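About Skekach Kitchen School

Skekach started in the back of a closed-down shoe store in Grurniscombe, with two hot plates and a landlord who thought we had said "chicken school." Lorna Yule had been a hospital dietitian for 19 years by then. She was tired of handing people a leaflet about fiber and watching them fold it into their coat pockets, where leaflets go to live. So she rented the store, bought a lot of dried beans, and invited her old patients over for supper.

Fourteen came. Most of them came back the next month, and one brought his own knife.

We now run classes all year in the Forsyth building, on the second floor, above the tax people. The idea hasn't changed much. You come in, you cook an ordinary meal with ordinary groceries, you eat it sitting down with the people who helped make it. If you have been told to cut back on salt, or to watch your blood sugar, or to "eat better" by a doctor with one hand on the doorknob, you are the person we had in mind.

We don't sell powders. We don't sell a cleanse, a reset, or a 30-second trick. Lentils have been asked to do a great deal lately, and we would like to leave them in peace as a fairly good dinner. 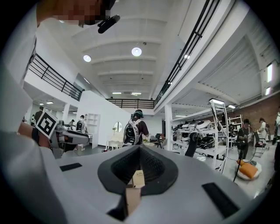

Under the ceiling lights, arm up and marker card in hand.

Who you'll meet

Lorna still teaches the beginners' course and still believes a cabbage can be made exciting. Opinion among the staff is divided.

Fereshteh Tabrizi runs Cooking for Blood Pressure and the spice evenings. She grew up in a house where dinner took all afternoon and has spent her career getting it down to 40 minutes. Her dill rice has caused at least one argument over who was owed the crust.

Gregor Geddes handles the budget class, which feeds a family of four for a week out of one shopping bag and a good deal of planning. Gregor also does our books, and the two jobs have started to look alike.

Ruaridh Ritchie answers the phone. He can tell you about dates, fees, allergies and where to park. He can't tell you whether you should give up bread, though people do ask.

How classes work

Courses run for six weeks, with a daytime group at 10:30 a.m. and an evening group at 6:15 p.m. A full course costs $58, groceries included. Bring an apron and something with a lid. We send everyone home with leftovers, and foil only goes so far.

We are a cooking school and don't replace your doctor. If you take medication, especially blood thinners, please talk to your clinic before you fall in love with kale.

The next beginners' course opens in April. Our second kitchen, in Vivstead, takes bookings through the same number, so ask for Ruaridh and tell him which town you mean.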